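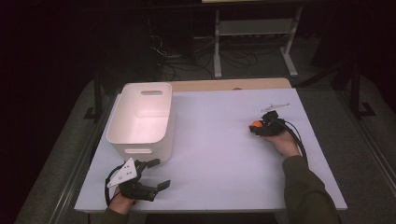

Driststead toy library reopens in February

The Driststead toy library will reopen to families in February after a winter break for sorting and repairs, its manager, Rosine Caron, said on 2nd January.

The library lends toys, puzzles and outdoor games to households in Driststead and nearby Gratum. It has 3000 items on its shelves and closed in the fall so staff could go through the collection, wipe down the hard plastic toys and put the small pieces back with the sets they belong to.

Small balls have taken the most time. They come back in the wrong boxes more often than anything else, Caron said, and many sets can't be lent out until theirs are found. From February, balls will be kept in open plastic bins with handles and borrowed separately from the games.

"Parents kept telling us they got home and the game had no ball," Caron said. "Now they can pick one out at the desk."

Sets that are still missing pieces – 82 at the last check – will be held back until replacements arrive. Another 57 toys were too worn to keep and have been taken off the list.

Borrowing rules will stay mostly the same. Families can take home four items at a time and keep them for three weeks. The yearly fee has not changed. Late fees from before the break have been dropped, and anyone who still has a toy at home can bring it back at the front desk with no charge.

Carter Zacharias, who runs the repair bench, is asking for spare wheels, game boards and storage bins with no cracks. Donations can be left at the side entrance on Hornora Street during office hours. Soft toys are not being accepted.

Opening hours will be posted on the library door later in the month.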